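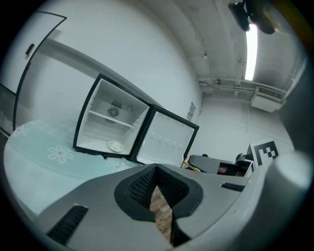 The mini fridge at the Nollel open day, on its flowered tablecloth.

I went to the Nollel open day in May mostly for the fridge. Cileo had been promoting it for weeks as the answer for anyone with a dorm room, a desk job or a very small kitchen, and the price on the flyer was 109 dollars. I have owned two fridges of this size and gave both away, so I did not arrive in a generous mood.

Getting in took longer than it should have. The sign pointed to the wrong door and the parking lot was full by mid-morning. My visitor sticker said 1318, which I hope was not a head count.

The fridge had a table to itself, with a mint-green cloth printed with daisies. It looks good, I'll give them that. Black outside, white inside, with a door panel molded in rows of little round cups that I take to be for eggs. That is a lot of door given over to eggs. I eat maybe four a week. What I want in a door is a place for a carton of milk, and when I asked where the milk goes I was told "inside," with a smile.

Inside there is one wire shelf across the upper half. A small plate of something pale and creamy sat on the floor of the compartment, and it had plenty of company in the form of empty space, but a plate is flat. Try it with a pot of soup. The fan grille and the temperature knob are both on the back wall above the shelf, so you would be reaching over your lunch to turn the knob. I asked about noise. The answer was that it is "quiet for its class," and with the room full of people talking I couldn't judge.

The door stood wide open the whole time I was at the table. Fine for looking, no use at all for finding out how cold the thing gets. I asked for a power figure and was promised an email. I'm still waiting.

Dinetti and Saithong had tables down the hall, with lunch boxes and a rice cooker. I gave them around 3 minutes each and should have given the rice cooker more.

Would I buy the fridge? Not at 109. At 92, with a plain door, I'd think about it. Coffee was free and weak.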